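Drying and Storing Field Gear Between Wildlife Surveys

Wet gear is the main thing that goes wrong between trips. Most of what follows was worked out over several seasons of stream and marsh surveys near Vatcombe, and it suits a garage, a mudroom or a spare corner of a field house.

Waders

Turn them inside out first and dry the lining. Hang them by the boots with the tops open. Once the inside is dry to the touch, turn them back and do the outside. Keep them away from heaters and out of direct sun. Neoprene will take up to 48 hours in a cool room. A small fan pointed into the leg cuts that down a good deal.

If you work in more than one watershed, scrub the boots and soles with a stiff brush before they leave the site and again at home. Mud in the seams carries seeds, snails and eggs. Let everything dry fully before it goes into a different stream. Check your state's rules too, as some waters require a disinfectant.

Trail cameras

Take the batteries out at the end of every season. Leave the door open overnight in a dry room, then close it with a packet of silica gel inside. Wipe the door seal with a damp cloth and look for grit. A camera that came back from Clitdale in January with one grain of sand in the seal had water in the battery tray by the second storm.

Label cards and cameras with the same number. Painter's tape works for a week or so outdoors and then falls off. Paint marker on the case lasts.

Scat and hair samples

Use paper envelopes for hair, never plastic. Write on the envelope in pencil before anything goes in it. Scat for diet work can be dried in a low oven, but use an old oven kept for that purpose and open a window. Wear gloves and a mask when you break dried scat apart, and do it well away from any place where food is prepared.

After rinsing, hard parts such as fish scales and crayfish shell should be spread thin on coffee filters. They dry faster than on paper towels and do not stick. Put the site and date on the filter itself in case it gets moved.

Shelving

Open metal shelving is better than cupboards for anything that has been damp. Air gets to all sides and you can see mold starting. Bolt the uprights snugly, load the heaviest boxes at the bottom, and put a label on every shelf so that gear goes back where it came from.

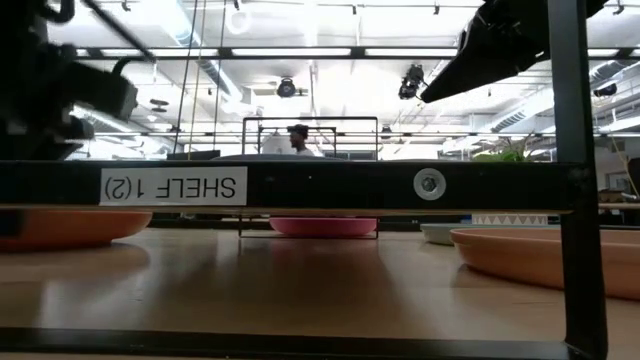 Metal shelf with label and bolt, dishes behind.

Leave a gap of 2 inches between the boxes and the wall. Go over the bolts once a year and tighten any that have worked loose.

Nets and rope

Rinse in fresh water, shake out the leaves and hang over a rail. Do not store nets on a concrete floor. Mice like them for nesting, so use a lidded bin once they are completely dry. Mend small holes before storage, while you still remember where they are.

Notebooks

Stand a wet notebook on end with the pages fanned. Change the blotting paper between pages twice a day. Photograph every page as soon as it can be opened without tearing.

Last updated 25 July 2020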